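Getting scuff marks off white melamine?

Posted in Home & Cleaning, 7th May
culdale_kitchen

Hi all, hoping someone can help before I lose my mind. We've got a big white worktop in the utility room, melamine I think, fitted by the last owners. Over the winter it's picked up grey smudgy marks and washing up liquid does nothing. I've tried a baby wipe, a damp cloth and some elbow grease (mine, not the spray!). Don't want to ruin it as a replacement from Visser would be nearly 2000 by the time it's fitted. Any ideas?

flerora
Member, 2427 posts

Bicarb! Mix it with a little water until it's like toothpaste, dab it on, leave it five minutes and wipe in circles with a soft cloth. I do mine every January when the decorations come down and it comes up lovely. Try a hidden corner first though — some of the cheaper tops go dull if you rub too hard, and once the shine's gone you're stuck with it.
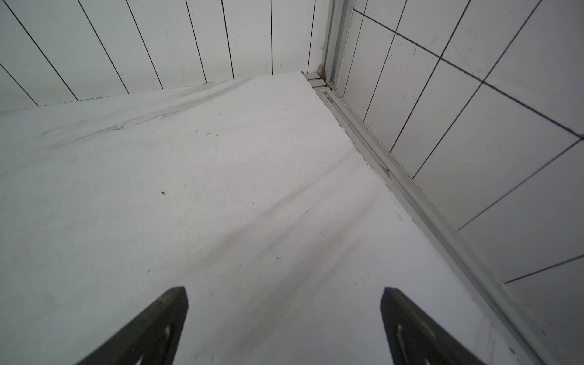 brunutance
Regular helper, 2406 posts

Grey smudges on white are often just metal or rubber rubbing off, so pans, tool boxes, shoes if you're like my lot. I'd go for a melamine sponge, barely damp, hardly any pressure. Rinse after and dry it with a tea towel or you'll get streaks and think it hasn't worked. Please don't use bleach, I did that in our old flat and it went yellow by the sink.

gatepost3000
New member

Mine never came off, I put a bread bin over it.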